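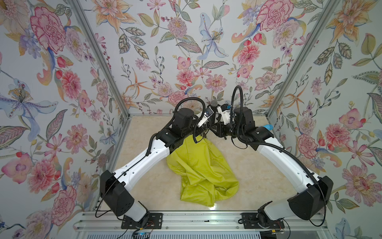

Attachment 1: Kurkau layer, yellow-green, crumpled.

Edard Customer Care
Ticket 700
Product: Kurkau easy-care layer
Category: Fabric and care > Wrinkling
Status: Resolved (reopened once)
Handled by: Chae-won Sun

Customer, 9:12 a.m.
The hang tag on my Kurkau says "falls back into shape on its own." I have given it every opportunity. It falls into a shape, I'll grant you that, and the shape is a dropped omelet. I wash it on cold and dry it on low, as the label says. It comes out bunched in the middle with one end off on its own somewhere. Folding it makes a smaller bunch. What am I missing?

Chae-won Sun, 9:40 a.m.
Thanks for writing in, and sorry about the omelet. Please tell me:
How full is the washer when the Kurkau goes in?
Are you using fabric softener?
How long does it sit after the dryer stops?
Is the care label the white one or the gray one? The gray one is the newer fabric.

Customer, 10:05 a.m.
Full. It's a household, it's always full. Usually there are bath towels in there.
Softener yes, the Orbán one with the lavender.
It sits until somebody needs the dryer.
Gray label.

Chae-won Sun, 10:31 a.m.
The towels are my first suspect. The Kurkau is light, and a heavy load twists it up in the spin and then the dryer sets the twist. Softener is the second. It leaves a coating on this fabric and the creases hold longer than they should.

Please try this:
Wash it with other light things, half a drum at most, no softener.
Shake it out hard by the shoulder seams before it goes in the dryer.
Dry on low and take it out while it's still very slightly damp.
Lay it flat for five minutes before you fold it.

You may need to run a couple of washes before the old softener is all gone.

Customer, 4:20 p.m.
Wash one done, no towels, no softener. Took it out slightly damp, or what I judged to be slightly damp, a thing I have now spent more time considering than my taxes. The front is much better. The sides still ripple and the bottom hem flips up. I laid it flat. It lay flat the way a cat lies flat.

Does it matter that our dryer is a Bramanow with the sensor setting? It decides for itself when things are dry and it does not take notes.

Chae-won Sun, 4:48 p.m.
Yes, that matters. Sensor cycles tend to overdry a small light load. Use timed dry on low, start at 9 minutes and check it.

For the hem: turn the whole thing inside out, pull the hem straight between both hands, a section at a time, and then lay it down. Smooth from the center out to the sides. If you start at one side you just push the ripple across to the other.

Folding, for the gray label:
Face down, sleeves straight out.
Fold each side in to the middle of the back, sleeve laid back along the body.
Bottom third up, then top over it.
Store it on top of the pile.

I'm setting this to Resolved. It will reopen by itself if you reply.

Customer, 8:02 a.m.
Reopening it by myself.

Timed dry worked. Hem is down. I got it folded on the second try, and it looked like something you could sell. Then I put it in the drawer and this morning there was a hard line across the chest. I had put it under the jeans. I know. I read "on top of the pile" and took it as a lifestyle suggestion.

Can I iron out the line or have I ruined it?

Chae-won Sun, 8:25 a.m.
Not ruined. Iron on the lowest setting, inside out, with a thin cotton cloth between the iron and the fabric, no steam. Keep the iron moving. If there's a print or logo, go around it. A shiny patch means too hot, and those don't come out, so test on the inside of the hem first.

If the line is faint you can skip the iron and hang it in the bathroom while somebody showers.

Customer, 12:50 p.m.
Went with the shower. My son takes showers long enough to steam a sofa. Line gone.

You should put the towel thing on the tag. "Falls back into shape on its own, apart from towels, softener, sensor drying and jeans."

Chae-won Sun, 1:15 p.m.
Passed along to the label people, in slightly different words. Closing again.

Internal note
Fourth gray label ticket in November with softener plus towels. Care page still shows the old white label instructions, which say any load size. Asked web to update. Suggest adding timed dry for loads of up to 4 light items.

Status: Resolved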